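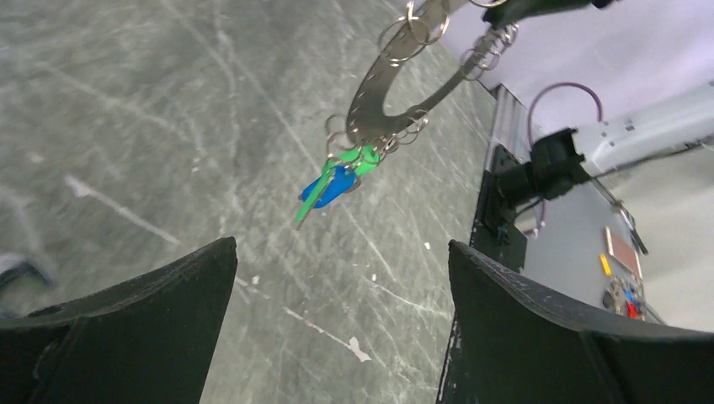
Our robotics club has been running the Varela two-arm bench kit since October, and I've wanted to write it up for other student groups ever since, so here goes. Short version: I love it.

We're a college club with a small budget and 50 members on the mailing list (the number who show up on a Sunday is another matter). The kit cost us $2000 secondhand, and it replaced a single Elletti arm that had taught us plenty but could only ever do half a job. Two arms open up so much! One can steady while the other pulls, and suddenly everybody wants to try keys, rings, cable ties, pens, whatever is in their pockets.

Setup

Vilgot Lindqvist and I got it running in one long evening. Both bases sit on a black rail over aluminum extrusion, so squaring them up was painless. The manual is 116 pages and the wiring chapter is good. The calibration chapter is a mess, skip to the appendix.

In use

The grippers have triangular fingers that come to a point, and I was doubtful about them at first. They're great on small stuff. Split rings are still the hardest thing we practice, and I'd say a beginner needs a few sessions before they stop shoving the ring away. Thin tools lying flat on the table are a nice next step, especially if you pass them from one arm to the other.

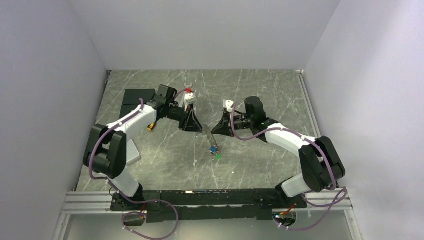

What I'd change

The purple cables loop wide around the elbows and you do have to think about them when you plan a move. I'd also like softer finger pads as an option. Rizwan Haque is already printing a set in room 402, and we'll have them on for the Vomthorpe student meet.

Would I buy it again? Yes, and I'd get the spare wrist motor at the same time.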